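Packing liquid detergent for shipping, bottles lying down or standing?
Trenance Forum > Home and Small Business > Packing and Storage
Page 1 of 2

bitum77
Posts: 4000
Good evening to all. I send household goods in small boxes, mostly detergent and softener, and I have a question about the position of the bottles. Until May I always packed them standing. Then I changed to a lower carton, and now the bottles must lie on the side. It saves space, but I am not sure it is good for the caps. What do you do? Please also tell me if you put padding under the whole row or only between the bottles.

majumder_shop
I would never ship liquid lying down. The cap is the weak point. When the carton is under other cartons, the pressure goes to the side of the bottle and the liquid pushes to the cap. Buy the taller carton and sleep well.

greenmat
I do not agree with majumder_shop. If the cap is closed with force and there is film over it, lying down is fine. What is bad is when bottles can roll. Standing bottles also fall inside a carton which is too wide, and then you have the same problem but with more speed.

My advice is to put the bottles side by side on the table first, before you take the carton. Then you see how wide the row is. I keep a sheet of padding on the table also, so I don't need to search for it later.

bitum77
Thank you both.

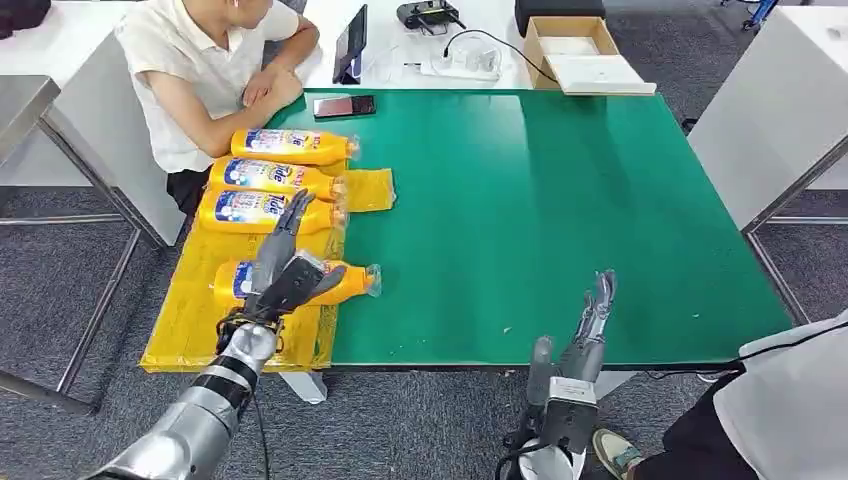
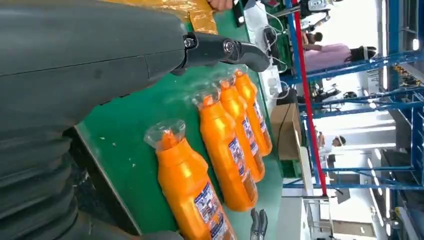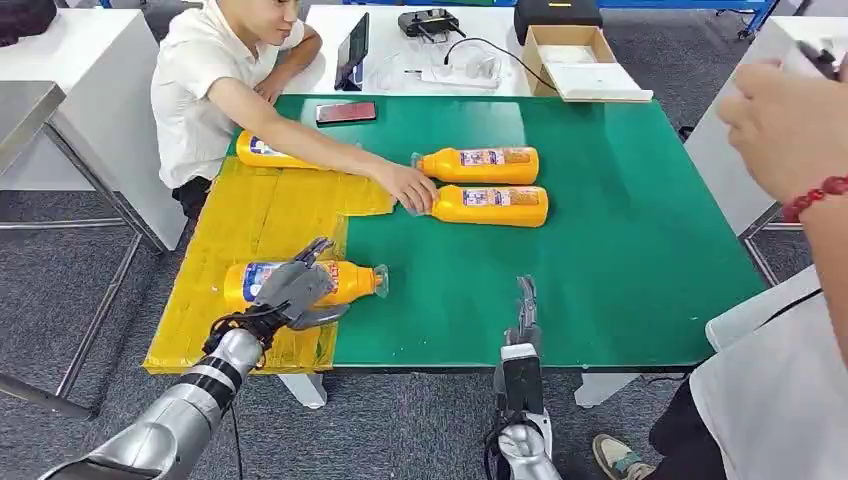 Tide bottles on the green table, all lying on their sides.

greenmat
Very clear, thank you. In the first picture all caps look to the same side. In the last one some caps go left and one goes right. Which way will you use in the carton? I ask because cap beside cap makes one end of the row thin and the other end thick, and in the thin end you need more filling.

majumder_shop
The yellow sheet is nice, but it is under the bottles. Under is not enough for me. You need a piece between each two bottles, or the labels will rub. My customers send me photos of a scratched label more often than photos of a leak.

bitum77
I did not decide yet about the caps. Maybe I alternate them, it feels more stable in my hands. About the labels, you are right, I did not think of this. Is thin paper enough between them?

tralow_jo
Thin paper is enough for the label but not for a hit. I use 2 layers of paper between and the thick padding only outside, around the full row. And please tape over the cap, also if there is already plastic on it. The plastic from the shop can be loose.

majumder_shop
Tape on the cap leaves glue, and people complain. A small bag around each bottle is better, closed with a knot. If it leaks, it leaks in the bag.

tralow_jo
A bag for each bottle costs money and time. For a few boxes in the week okay, for more I would not do it. We can have different opinions here.

bitum77
I will try one carton with bags and one with tape, both lying down, and keep them on the side in the storage room for 2 weeks. After that I write here what I found.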